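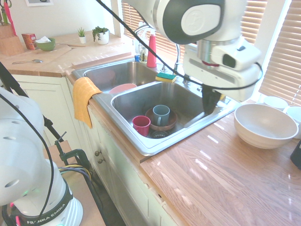 Mugs and a bowl in the right basin, gripper above.

Sink tips: planner settings
Last updated: December

Steel basins reflect window light and leave holes in the depth map. Close the blinds, then average 14 depth images before segmenting.

Model the divider and faucet as fixed collision meshes. Pad the faucet by 17 mm.

A mug standing in a bowl is a separate object. Set the Tazi grasp order to top-down and clear the mug first.

Cap joint speed at 98 mm/s equivalent below the rim. Log the cable side of the wrist with every plan.

17 comments · 98 shares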